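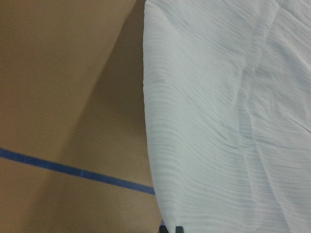
A strip of blue tape across a plain tan surface.

The First-Timers' Table
July 2025

Keerthana Krishnan keeps a bowl of butterscotch candy on her desk and no brochures at all. Her clients at Cakaseck Realty in Butby are nearly all people buying their first home, and she has noticed that they'll take a brochure, say thank you and never open it. Candy they'll eat. And while they're eating it, they ask the question they were too embarrassed to ask on the phone!

The question is usually a good one. What is escrow? Do I pay you? Can I make an offer if I still owe money on my car?

I spent two days with Krishnan and came away wishing I'd known her when I bought my own place (a duplex with one working bathtub and a garage door that opened whenever a truck went by). She got into this corner of the business by accident. Eight years ago her office ran a free evening class for renters, the agent who was supposed to teach it got the flu, and she filled in with a marker and a blank purchase contract. Forty-six people came. She read the contract out loud, line by line, and they stayed until the building closed.

She still teaches it that way. The night I sat in, it took most of an hour to reach the inspection clause, and then the room woke up. A young man in a delivery uniform wanted to know whether he could go along on the inspection. Yes, Krishnan told him, go, wear old shoes, and ask to see the water shutoff.

"I had agents tell me I was giving it all away," she says. "Giving what away? They still want somebody with them when the counteroffer comes in at nine at night."

The lender half of the class belongs to Keegan Grimshaw, a loan officer who draws everything as boxes on the whiteboard. His favorite exercise is the practice payment. Say your rent is $1,000 and the house you like would cost you more each month. Put the difference into savings on the first of every month, starting now, and see how it feels by the third. Some couples come back and tell him they're ready. Others come back with a smaller house in mind, and he is just as happy to see them, plus they've saved a little for closing costs.

What I liked best was the part after the keys. Krishnan calls every buyer a month in, then again before the first winter. Lachlan Whitcombe, who bought a 1,087-square-foot ranch house in the Kosanley neighborhood, got his winter call while standing in the yard holding a garden hose he hadn't known he was supposed to disconnect. He has since sent her his sister, two coworkers and his barber.

Those referrals now fill most of her calendar, and the office has noticed. Jarrah Dunstan, a newer agent, has been sitting in on classes since spring and will teach her own in August over in Holanda, where the starter homes are older and the questions run more to wiring and septic tanks. She has practiced on her roommates. One of them has since called Grimshaw about a loan.

Dunstan has asked to borrow the candy bowl. Krishnan told her to get her own, and to skip the peppermints.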